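From: Gianni Pagano
To: sewing-and-mending list
Subject: Re: Elastic that gives up after one summer

Heike Ostermann wrote:

> Dear all,
> I replaced the elastic in two skirts in spring and both are already
> loose. I bought it by the meter at the market, white, 2 cm wide, no
> name on it. Is it my washing, or is it the elastic? And does anyone
> know a way to change only the back part, when the front is flat? I
> do not want to open the whole waistband again.
> Heike

Dear Heike,

I had the same trouble with market elastic and I think it is mostly the elastic. There are three common kinds, and the sellers do not always know which one they have. The braided kind becomes narrow when you pull it, and if you sew through it many times it loses its strength. The woven kind keeps its width and is the one I use now for skirts and trousers. The knitted kind is soft and good for pajamas, but for a heavy skirt it is too weak in my opinion.

Pull a short piece in the shop before you pay. If it gets thin like a string, it is braided. I bought 200 meters of the braided one some years ago together with Benedetta De Luca, because the price was so good, and we are still giving it away to people who make doll clothes.

The washing also matters. I wash at 30 degrees and never use the dryer for anything with elastic. My sister uses the dryer for everything and her waistbands last one year.

For the flat front and elastic back you do not have to open everything. I do it like this:

Open the waistband only near the two side seams, on the inside, a little more than the width of the elastic. Cut the stitches that hold the old elastic at each end. Before you pull it out, pin the new elastic to one end of the old one, so the old one brings the new one through the channel. Use a flat safety pin and pull slowly – if the pin opens inside, you will lose a whole evening. Fix the first end with a few stitches by hand, try the skirt on, and only then cut the second end. New elastic should feel a bit too tight on the first day.

Sew the ends down with the machine, back and forth, in the line of the old side seam. Then the stitching does not show on the right side. Close the small openings by hand.

Sveva Bellini asked me last September if one can do this when the elastic is sewn directly to the fabric in several rows. It is possible, but you must unpick every row, and for me it is not worth the work unless you love the skirt very much.

If you want, I can send you two meters of the woven one by post. Write me your address off the list.

Kind regards,
Gianni
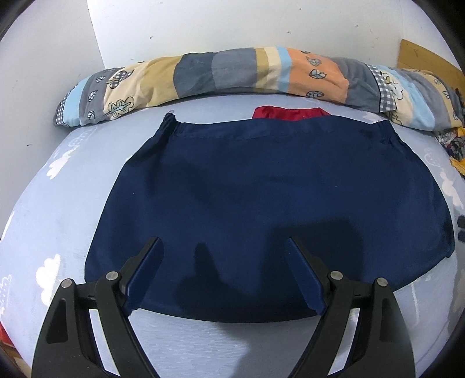
Flat front waistband, elastic at the sides (navy)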